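생활공간 정리수납 실습 4강 배포자료
벽선반과 책 (October 보강분 포함)
담당: Eftychia Fragkou
읽기자료: Dultden 정리노트 2장, Vetesov 선반 안내서 앞부분

지난 시간 이어서. 서랍은 끝났고 오늘은 벽에 붙은 것들. 필기 못 한 사람 많다고 해서 이번엔 문장 좀 더 넣음. 그래도 빠진 건 수업때 말로.

1. 벽선반은 가구인가 벽인가

둘 다. 정리할 때는 가구로 보고, 무게 따질 때는 벽으로 본다. 책장은 바닥이 무게를 받음. 벽선반은 나사와 벽이 받음. 이 차이 하나로 올릴 수 있는 물건이 달라진다.
벽 종류부터 확인할 것. 콘크리트, 벽돌, 석고보드. 두드려서 속 빈 소리 나면 석고보드 의심. 도배지 위로는 구분이 잘 안 됨. 석고보드에 일반 나사만 박은 선반은 책 금지. 앙카 종류는 다음 강에서 따로 한다.
임대 주택이면 구멍 뚫기 전에 계약서. 이건 매 학기 질문 나옴.

2. 판재 보는 법

정리 의뢰 들어오면 물건보다 판을 먼저 본다. 특히 자른 면.
합판: 얇은 판을 겹쳐 붙인 것. 단면에 층이 보임. 휨에는 비교적 강한 편.
파티클보드: 나무 부스러기를 눌러 굳힌 것. 단면이 점점이 얼룩덜룩. 모서리가 부스러지기 쉽고 물에 약함. 나사를 한 번 뺐다 다시 박으면 헐거워진다.
MDF: 더 고운 가루. 단면 매끈. 무겁다.
한 선반에 재료가 섞인 경우 흔함. 판마다 따로 볼 것. 가로판만 보고 "튼튼하네요" 하고 넘어가면 안됨.
앞면 가장자리 마감이 벗겨진 선반은 책 꺼낼 때 표지가 걸린다. 사포로 가볍게 밀고 엣지 테이프. 다림질식이면 낮은 온도부터. 모서리 둥근 판은 테이프를 조금씩 돌려가며 붙여야 주름이 안 생김.

3. 아래에서 올려다보기

눈높이에서만 보면 선반은 다 멀쩡해 보인다. 꼭 밑에서 볼 것. 의자에 앉거나 무릎 꿇고.
볼 것: 판 밑면의 나사 구멍, 나사가 빠진 자리, 세로판과 가로판이 만나는 틈, 벽과 판 사이 틈, 판이 앞으로 처졌는지. 구멍이 보인다고 바로 불량은 아님. 조립용 구멍, 예비 구멍일 수 있다. 설명서 있으면 대조하고 없으면 의뢰인에게 물어볼 것. 추측해서 적지 말기.

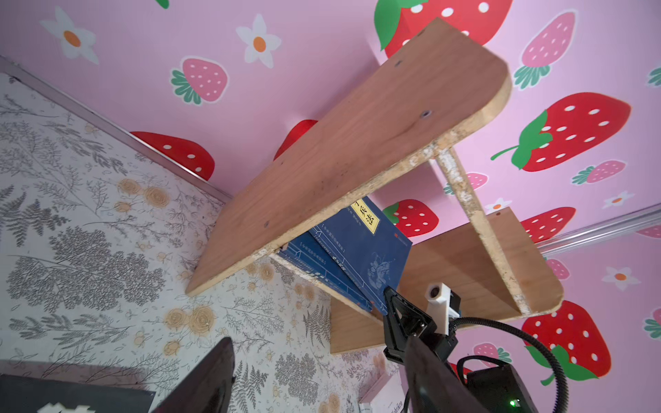 점검 끝나면 물건을 내리고 다시 한 번. 짐을 내렸을 때 판이 원래대로 돌아오는지 봐야 한다. 안 돌아오면 이미 휜 것. 뒤집어 다는 사람도 있는데 임시방편이다.

4. 책 꽂기

기본은 세워서. 등이 앞으로. 당연한 얘기지만 현장에선 반 이상이 눕혀 쌓여 있음.
무거운 책은 받침 가까운 쪽, 가벼운 건 가운데. 세로 칸막이가 있으면 그쪽으로 붙여서 시작한다. 칸막이 없는 쪽 끝에는 북엔드.
책이 몇 권 안 될 때가 더 어렵다. 기대어 서다가 미끄러짐. 두 권 정도면 한쪽으로 몰고 북엔드 하나. 억지로 다른 잡동사니로 채우지 않기.
꽉 채우지도 말 것. 손가락이 들어갈 여유. 책등 윗부분을 당겨 꺼내는 습관 때문에 표지가 찢어진다. 양옆 책을 살짝 밀고 가운데를 잡는다.
전집은 번호순, 나머지는 의뢰인 기준. 색깔별 정리는 본인이 원할때만. 찾기 어려워졌다는 불만이 꼭 나옴.
외국어 책은 글자를 못 읽어도 표지 방향은 맞출 수 있다. 나라마다 책등 글자 방향이 다르고, 오른쪽에서 넘기는 책도 있음. 모르겠으면 표지 열어보고 본문 시작 위치 확인. 한자 제목은 옮겨 적을 때 틀리기 쉬우니 사진으로 기록. 목록에는 언어, 표지색, 판형만 적어도 됨.

5. 벽지와 선반

무늬가 큰 벽지 위에서는 선반 위 물건이 적어도 복잡해 보인다. 과일무늬, 꽃무늬 방에서 특히. 해결은 간단함. 물건 수를 줄이거나 표지색이 비슷한 것끼리 모은다.
벽지 두 종류가 만나는 구석은 이음 몰딩 확인. 들뜬 몰딩 옆에 선반 달면 나중에 손보기 힘들다. 금속 몰딩은 마른 천으로만 닦기. 물걸레가 벽지로 번짐.
선반 윗면 먼지는 책 내리고 닦을 것. 책 사이로 걸레 밀어넣지 않기.

6. 연습 자료 (Brunlow 실습실)

실습실 선반은 안쪽부터 쓴다. 기록지는 Zwane 양식. 칸이 14개인데 뒤쪽 '교체 의견'은 이번엔 비워 두세요.
선반 폭은 80cm 기준으로 그린다. 다르면 실측치로. 도면에 치수선 빠지면 감점.
순서: 내리기, 밑에서 보기, 닦기, 다시 꽂기. 조별로 돌아가면서. 한 사람이 내리고 한 사람은 적는다. 내린 책은 바닥에 바로 두지 말고 천 깔고.
작년 조 평균 거의 13분 걸렸음. 빨리 한다고 점수 더 주는 거 아님.

7. 과제

집이나 기숙사 선반 하나 골라 밑면 스케치. 구멍과 나사 위치 표시. 판재는 단면을 보고 판단한 근거를 한 줄씩. 마감으로 덮여서 안 보이면 "확인 불가"라고 쓰면 됨.
재배치 전후 그림 각 한 장. 손그림 괜찬음.
제출은 다음 수업 시작 전, 교탁 위 파일철. 메일 제출 안 받습니다.

다음 강: 앙카, 받침쇠, 석고보드 벽. 줄자 가져올 것.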